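In stock
Arura Editions
Bookbinding in the Skarkent Workshops
Annick Lecomte and Gilles Baudry
Hardcover, 4 maps
Price: $82.00
Add to cart Add to wish list

A study of trade binding in a small port town, drawn from ledgers, pattern books and surviving volumes. The authors follow 39 binders through their apprenticeships, wages and tools – many of them named in print for the first time. 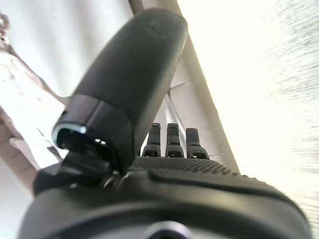

The index was prepared by Elspeth McIver. Orders placed in April ship in May.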